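# Schedule of Effects, Lower Drover Road
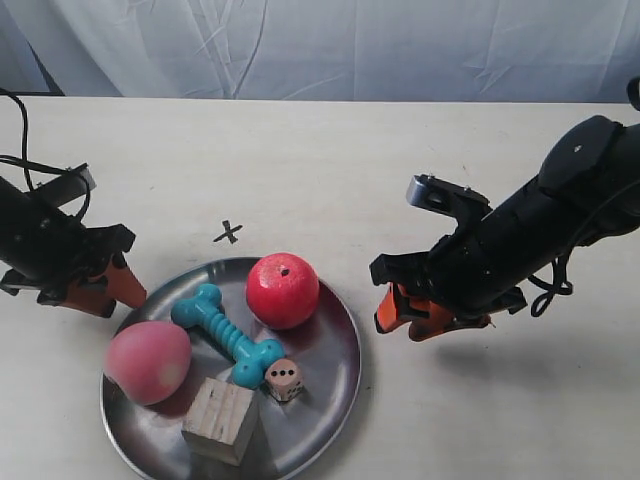 ## Part One: Preliminary

This schedule is issued by the Office of Unclaimed Effects, Drover District, in respect of the dwelling at the end of Lower Drover Road, and is dated 27 May 2024. It replaces the schedule issued in April, which was withdrawn for want of completeness.

The Office records the contents of a dwelling where the occupant has departed and left no instruction. The work is carried out room by room, beginning with the kitchen. Each article is given a number, a name and a place of destination. The officer assigned to Lower Drover Road entered 1,308 articles over the course of the attendance. Of these, 1,168 have been disposed of in the ordinary way. The remainder are dealt with in Part Three, with the exception of the plate.

## Part Two: The Plate

The plate was on the kitchen table. It is round, dark and made of stainless steel, and it held an apple, a peach-shaped fruit, a bone, a die and a block. Under the rules of the Office, a vessel and its contents are entered separately. The officer accordingly prepared six labels.

The apple was entered first, under Perishables. It was very red. The rules require that perishables be removed on the day of entry, and the officer noted an intention to do so. The entry was struck out the same afternoon and the apple re-entered under Ornaments. No reason was given in the margin, although the margin is provided for reasons.

The peach presented the same difficulty. The officer wrote "peach", then "peach (toy)", then "article resembling a peach", and initialled all three.

The bone is turquoise, with ribs along the shaft. It was entered under Animals, Requisites Of. The Office is then obliged to ask whether an animal is kept at the premises, and to make provision for it. The officer found no bowl, no lead and no hair on the furniture. A neighbour in Pascu Lane, interviewed at the gate, stated that there had been a dog once and that it had belonged to the people before. The neighbour then stated that it might have been the people before that. The Office takes the view that a dog which cannot be assigned to an occupant cannot be assigned a bone.

The die and the block were to be entered together under Games. The officer searched the dwelling for the game. A board was found in the hall cupboard in a box marked Takov, with its rules and all of its counters, but the rules of Takov call for two dice of the same size and make no mention of a block. A second box, marked Carix, contained buttons.

At this point the officer's notes depart from the prescribed form. They are reproduced as received.

"I have now moved each of the articles to its own tray and returned each of them to the plate. On separate trays they are worth nothing and I can say so in a line. On the plate I am not able to value them. Somebody put a bone beside a die. I have sat at the table for most of the morning and I believe that if I understood the block I would understand the rest. It is plain wood. It has the grain in it and a few dark marks on the top, and I have turned it over and over. I ask for a further day."

The further day was granted. A second further day was granted on the same terms.

## Part Three: Disposal

Household linen, crockery and tools have been released to the district store. Papers have been sealed. The sum of 4,000 dollars, found in a flour tin, has been lodged with the Registrar against the cost of the attendance.

The plate and the articles upon it are entered as a single item, under a heading created for the purpose. The Office had no heading for things that had been put together, and the officer's proposed wording, "Arrangement", has been accepted for use in this district only. The item is not to be divided, sold or washed.

The officer has applied to remain at Lower Drover Road until the item is collected. The application gives the kitchen as a postal address. It is under consideration, and in the meantime the power has been left connected and the officer's letters are being sent on.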